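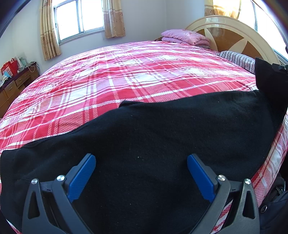 Manta polar negra Pulamora: reseña de un invierno y pico

Compré la manta en febrero, en pleno ataque de frío, que es cuando se compran todas las mantas y se firman casi todos los errores textiles. Venía en una bolsa con cremallera muy digna, con una etiqueta que prometía «tacto nube». No he tocado nunca una nube, pero sospecho que suelta menos pelusa.

Empiezo por lo bueno. Abriga muchísimo. En mi dormitorio el radiador cumple una función ornamental y con esta manta encima duermo en camiseta. Pesa lo justo, no resbala hacia el suelo a las tres de la madrugada (mi anterior Huaranga lo hacía con una puntualidad suiza) y se seca en el tendedero en una tarde, incluso en una tarde mala. Después de 14 lavados no ha encogido ni ha hecho esas bolitas que dan a la ropa de cama aspecto de oveja con problemas.

Lo malo es el color. El negro queda elegante en la web de Gitisstead, sobre una cama blanca, en una casa donde por lo visto no vive ni un alma. Sobre mis sábanas de cuadros rojos y blancos queda como un agujero. Y luego está la pelusa: cada mota clara que flota por la provincia acaba encima. Le paso el rodillo adhesivo por la mañana y a mediodía ya tiene otra vez su pequeño firmamento. Mi colcha rosa de flores, que tiene más años que yo y va doblada junto al cabecero, jamás me ha dado este trabajo.

El segundo problema lo descubrí con la colada. Yo clasifico la ropa encima de la cama, como toda persona sin mesa grande. Los calcetines negros, sobre una manta negra, desaparecen. Los buscas con la mano, como quien busca las gafas sin gafas. Ursina Hauser, mi vecina de rellano, sostiene que la solución es comprar calcetines de colores. Mi solución ha sido quitar la manta antes de volcar la cesta, y desde entonces el rendimiento ha mejorado bastante. 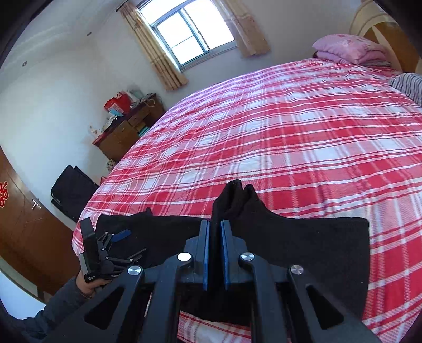 Calcetín negro levantado sobre cuadros rojos: así se localiza enseguida.

Sobre el tamaño: la ficha dice cama grande y cumple, aunque si os gusta remeter los bordes vais a tener que elegir qué lado queda arropado. Yo la uso extendida en la mitad de los pies y tan contento. Los remates van cosidos con hilo doble y no se ha soltado ninguno. Una esquina se empeña en levantarse, y ya la he dado por perdida.

Frente a la Drolel de una amiga, que cuesta más y viene en gris, la Pulamora abriga igual y ocupa menos en el armario. La Drolel disimula mejor la pelusa. Si pudiera pedir la Pulamora en gris no habría discusión, pero solo la hacen en negro y en un mostaza que habría que ver con gafas de sol.

¿La volvería a comprar? Sí, con un rodillo adhesivo en el mismo pedido. Si tenéis gato blanco, ni os acerquéis.

Calor: muy bien.
Lavado: muy bien.
Pelusa: que Dios nos asista.
Compatibilidad con calcetines oscuros: nula.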